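Week 8 — household waste water, notes for revision

Finish reading Singhal before the June session, chapter on small works. Skip the appendix.

Main point from last time: solids out first, then the biology. Screens, grit, settling tank, filter bed. Get the order right, people lose marks on it evry year. 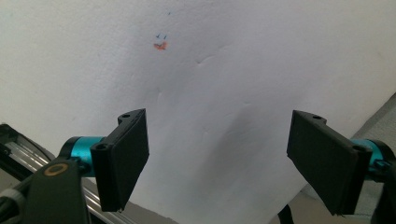

Settling tank — slow flow, heavy stuff sinks, scum skimmed off the top. Baveo works takes 1,550 cubic metres on a dry day, 2,920 in rain. So retention time nearly halves. Work it through yourselves, tank volume is on the Baveo sheet.

Filter bed: stones, film of bacteria, air from underneath. Not a sieve!! The film does the work. Cold weather slows it down.
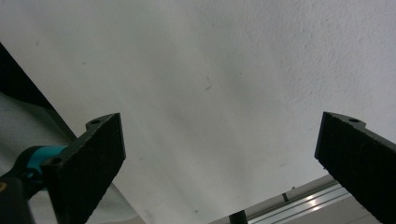 Matilde Baptista asked whether the storm flow shouldn't just bypass the filter altogether. Some of it does, into storm tanks, then pumped back when things calm down. Overflow to river only when thsoe are full.

Sludge next week. Bring the Baveo sheet again.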